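September, bench 6, ground spice shelf test

Opened the second Gulari batch at 2:15 and weighed out 200 g. Smell is weaker than the first batch, color a bit duller. Sieved it once through the fine mesh — a few lumps, all soft, broke up with a spoon. Moved the rest to the dry cabinet with silica packs.

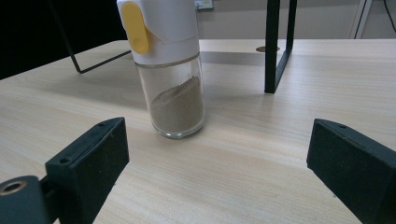

Joana Magalhães thinks the lumps come from grinding too soon after roasting, and wants the next lot left to cool overnight before it goes in the mill. Fine by me. Will run it both ways.

Sack weight before milling 847 g. Need more silica packs and a new mesh for the sieve.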